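Home | Diary | Old Machines | Letters | About
Filed under: Diary, Software History
Print this page | E-mail this page

June, Saturday evening

I woke up before six and could not sleep again, so I made coffee and sat down with the listing. It is the printed source of Orkanach, the small text editor which Wellura sold together with its office terminals, and I have been typing it into my computer since the winter. This morning I reached line 2381. It is the last line of the part that draws the screen, and I had promised myself that I would write in the diary when I got there.

I should explain for myself, when I read this again in some years, where I am with the work. The listing came to me as a stack of wide paper with holes on both sides, 103 sheets, and the sheets are not in a good state. The ribbon in the printer must have been old already at that time, so the letter O and the zero look the same, and the comma is often only a gray point. I tried three programs which read text from a scan. All of them gave me something that looked like source code from far away. I went back to typing by hand, which is slow, but I learn the program while I type it and I do not regret it.

The part for the screen is strange and beautiful. The Lombardi terminal could not scroll upwards. It could only clear itself and begin again from the top, and this took so long that a person would lose the thought he wanted to write. So Orkanach keeps a picture in memory of what is on the glass, compares it with what should be on the glass, and sends only the differences. I know that other editors did this as well and I do not claim that it was the first. But here it is done in a very small space, and there is one routine, called MEND, which decides if it is cheaper to move the cursor or simply to write the same letters again on top of themselves. I needed four evenings to understand MEND. There is a table of costs in it, and one of the numbers in the table is plainly wrong, or I typed it wrong. I went back to the sheet with a magnifying glass. It is a 7. I would have expected a 2. With a 7 the program will almost never use the short jump to the left, and on a slow line this must have been visible. 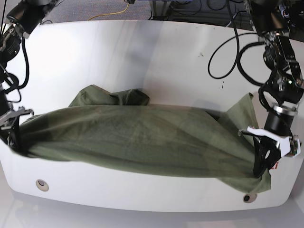

Olive green over the white table.

At ten I called Brian Nyanda, because on Saturday he is at home and he does not mind questions. Brian worked for Wellura at the office in Avness from his school time almost until the end, first carrying terminals to customers and later on the software side. He did not write Orkanach but he shared a room with the people who did. I asked him about the 7. He was quiet for a while and then he began to laugh. He said the short jump to the left did not work on the first terminals. It went one place too far when the cursor stood at column 80, and instead of fixing it they made it so expensive in the table that the program would avoid it. Later the terminals were corrected, but the table stayed as it was.

I wrote this down at once on the back of the sheet, with pencil. It is the kind of knowledge that is not in any manual. I have the complete manual and the jump is described there as if everything was in best order.

We talked for more than an hour. I had prepared a list of questions and we reached only the second one. Brian remembers people better than code, and when I ask about a routine he tells me who was sitting near the window. I used to be a little impatient with that. Today I tried to let him go where he wanted, and so I heard about the demonstration in the hotel, which I had read of in one sentence of a trade paper and never understood. Wellura had invited a room full of buyers to see two people edit the same letter from two terminals. The cable between the terminals ran below a carpet, and a waiter put a heavy cart on it. One screen stopped. The man who gave the talk did not notice and went on explaining, and the woman at the second terminal, without one word, started to type by herself everything that he said was now arriving from the other side. Brian says that the order from that evening paid the wages until autumn. I asked for her name and he could not find it. He promised to look at his old photographs.

I would very much like to have her name. In the listing there are initials at the beginning of each routine, and MEND has the initials T.V., and the two routines that I like best after it have T.V. too. It would be too nice if it were the same person, and I must be careful not to want it too much. I know from other people's articles how it goes. Somebody writes "possibly" in a footnote, the next one forgets the footnote, and after some years it is a fact.

In the afternoon I did the boring part. I compared my typing with the scans, first 500 lines, reading aloud, with a ruler under the paper. I found nine mistakes. Six of them are O and zero, as usual. Two are missing commas. The last one is worse, I had left out a full line, a jump back to the start of a loop, and without it the editor would show the first line of a letter and then nothing more. I had walked past it because the line before begins with the same word. I will have to do the rest in the same way, and I am not looking forward to it.

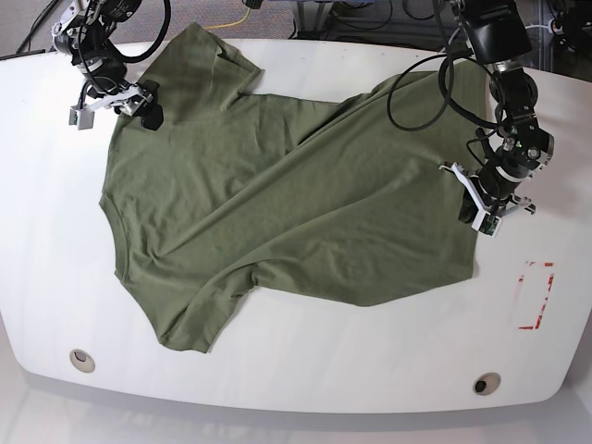
Then I thought about the name of the program again. Brian pronounces it with the weight on the end, and I had always put it on the beginning. He does not know what it means. One story in the office was that it is a village where the founder spent his holidays, another that it was the result of somebody falling asleep on the keyboard. I looked through two atlases from the library and found no such village, but they are small atlases.

There is a question which I push away from me and which came back today while I read aloud. When all is typed and checked, what will I do with it? It needs the Lombardi terminal to run, or something that behaves like one, including the wrong jump at column 80. I could write such a thing. It would be maybe one more winter. A colleague at work told me kindly that I could also put the scans on a website and go outside. He is right that the scans must go on a website. But reading a listing and seeing the letters move are different things for me, and I want once to press the key for "insert line" and see how MEND makes its decision. I think also that Brian would like to see it. He asked me at the end of the call, in a very casual voice, if it already does something. I had to say no, not yet.

Evening. Rain since supper. I corrected the nine mistakes and made a copy on the second disk – I do this now every time, after the bad week in February. Then I looked ahead into the next part, which is the one for printing. It is by other initials, R.K., and the style is quite different, long names and many remarks, some of them rude about the printer. One remark says only "ask Avness why". I suppose the author was sitting somewhere else. I did not know that Wellura had programmers in another place, and neither the manual nor the trade papers say it. Another question for Brian. I have put it on top of the list this time, above question two.

To do next week: order pencil leads, return the atlases, write to the library about the trade papers from the last two years of the firm, sheets 41 to 48 under the better lamp.

Previous entry | Next entry | Back to Diary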